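Cell notes: why the bowl station stopped 52 times in one shift

The two-arm bowl station at Palleck is running again after four days of reduced operation. Rigoberto Esquivel and I went through the logs, and the findings are set out below for anyone who runs the same arms and grippers at other sites.

The task is simple on paper. Three bowls start apart on the table, and the arms are to nest them into a stack. The left arm normally does the lift when the green bowl is on its side, and the right arm takes the blue one. During the shift in question the controller logged 52 protective stops, all on the left arm and all while a bowl was held or being released.

A protective stop is not an emergency stop. The arm holds position with power on, the gripper keeps its last commanded force, and the operator has to acknowledge before motion resumes. That makes it easy to treat as a nuisance. The operators on that shift acknowledged each one and carried on, as the instruction card then in use told them to.

The stops clustered in the last part of the lowering move, where one bowl enters the other. At that point a gripper finger is beside the lower bowl and close to the tabletop, so small errors in height matter.
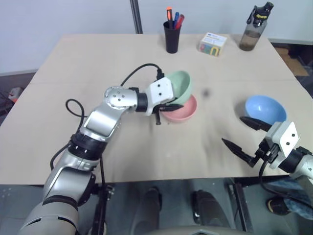
Why did the arm stop when it had not hit anything?

The controller compares the torque it expects at each joint with the torque it measures, and it stops the arm when the difference passes a set limit. It does not know the source of the difference. A finger pressing on the table and a cable pulling on the wrist can produce the same reading.

We suspected the table first. Azucena Aguirre checked its height against the calibration file and found no change. She then ran the lowering move with no bowl in the gripper and got stops at the same joint angles, which ruled out contact between bowls.

The fault was in the wrist cable. It had been re-dressed in February when the gripper was replaced, and the slack left at the wrist was short for the rotation used in the nesting move. Near the end of that rotation the cable drew tight and loaded the last joint. With the wrist speed reduced, the load came on slowly enough to stay under the limit, and for that reason the acceptance run, done at low speed, passed.

There was a second problem, and it is the more serious one. After the acknowledgment the program resumed from the next waypoint and did not check whether the bowl was still in the fingers or whether the path was clear. In 4 cases the next waypoint was a retreat for the right arm, which crossed the middle of the table while the left gripper was open and low. 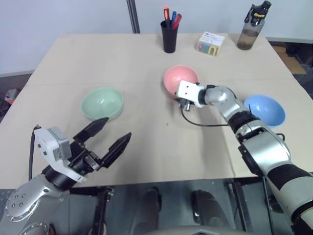

The two arms share that zone, and the only thing keeping them apart was the order of steps in the program. A stop and a resume could break that order. No contact between the arms was logged and no one was hurt, but the clearance on those runs was a matter of timing. Estrella Gallegos has classed the event as a near miss, and it is filed that way.

The following changes are in place:

The wrist cable has been rerouted with a longer loop and clamped at the forearm. The full rotation was tested at production speed with the gripper loaded.

Resume after a protective stop now sends both arms to a safe pose, one at a time, before the task restarts. The shared zone has an interlock – one arm may enter only when the other reports clear.

A third protective stop in any hour locks the cell until a technician signs it off. The old card, which allowed unlimited acknowledgments, has been withdrawn.

Since the restart the cell has completed 1275 nesting cycles with no protective stops. We will keep torque logging at the high rate for another 72 hours of run time and then return to the normal setting.

Sites with the same gripper should check the cable at full wrist rotation in both directions, with the arm under power and at working speed. Checking it by hand with the brakes released will not show the fault. Send results to Consuelo Jaramillo, including those where nothing was found.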